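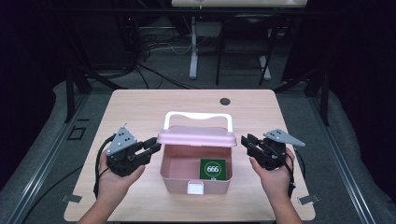

Pink storage box with the lid raised, white carrying handle at the top

Stulura carry box, small
Supplied by Rumico

The Stulura is a lidded plastic box for first-aid items, sewing kit, stationery or game pieces. The lid is hinged along the back edge and closes with a single latch at the front. The arched handle is fixed to the lid, so check that the latch is fully home before lifting.

Specification
Outer length: 180 mm
Wall thickness: 2 mm
Maximum load when carried by the handle: 2 kg
Colours: pale pink, grey, mid blue
Latch and handle: white on all colours

Care
Wash by hand in warm water with ordinary washing-up liquid. Do not use a dishwasher — the lid may warp and the latch will no longer line up. Dry the hinge before closing. Solvent cleaners and bleach will dull the surface.

Storage
The box does not stack with the handle up. Fold the handle flat first. The Erraji tray insert fits the pink and grey versions only and is sold separately. Vuton dividers do not fit this size.

Ordering
Single boxes or cartons of 12. Orders are sent within 14 days. Spare latches are sold in pairs and press in without tools.
Trade enquiries: Deolinda Vieira, Rumico sales desk
Page last changed Friday, July 17, 2020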